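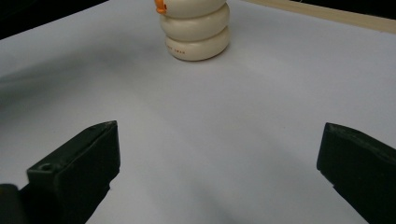 Fig. 1. The snowman on the tidying table, with the gripper open.

My project question was simple enough to fit on a sticky note: can a machine tidy my bedroom yet? I asked because I hate doing it, and because my supervisor, Rhydian Howells, said last August that I should pick something I'd still care about by spring. (He was right, annoyingly.)

I narrowed it down to putting things away, one at a time, off a table. No folding, no hoovering, no stairs. I work with hand-held grippers, so a person does the grabbing and the software, which I called Mirach, learns from the recordings. My target was 2,000 grabs, and I got there with a lot of help from Fletcher Dunstan, who has far steadier wrists than me!

Toys were my first worry. Something rounded and a bit shiny gives two flat fingers very little to hold on to, and you have to decide how high up to go before you close them. People do this without thinking. I had to think about it so much that I started hesitating over my own mug at breakfast.
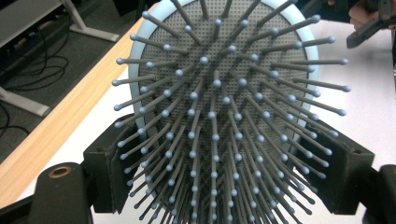

Mirach's hardest job, in my view, is deciding which part of a thing counts as the thing. With a box it's easy, you go for the sides. A paddle hairbrush is a different story, because the bristles splay out past the rim on both sides and some of them end up in front of the fingers, so the software has to work out that the solid bit it wants is behind all that. I'd never given a hairbrush this much attention in my life, and I now have opinions about them.

So, can it do the chore? Sort of. In my last test I gave it 14 objects and it put most of them away, but it was slow, and I'd laid them out nicely with gaps between. My real bedroom floor has no gaps. I also never tried anything soft, and most of my mess is socks.

If I had another term I'd do heaps of stuff next, starting with a small one, and I'd write my notes up the same day. Half of mine say things like "odd one, ask Fletcher", and Fletcher can't remember either.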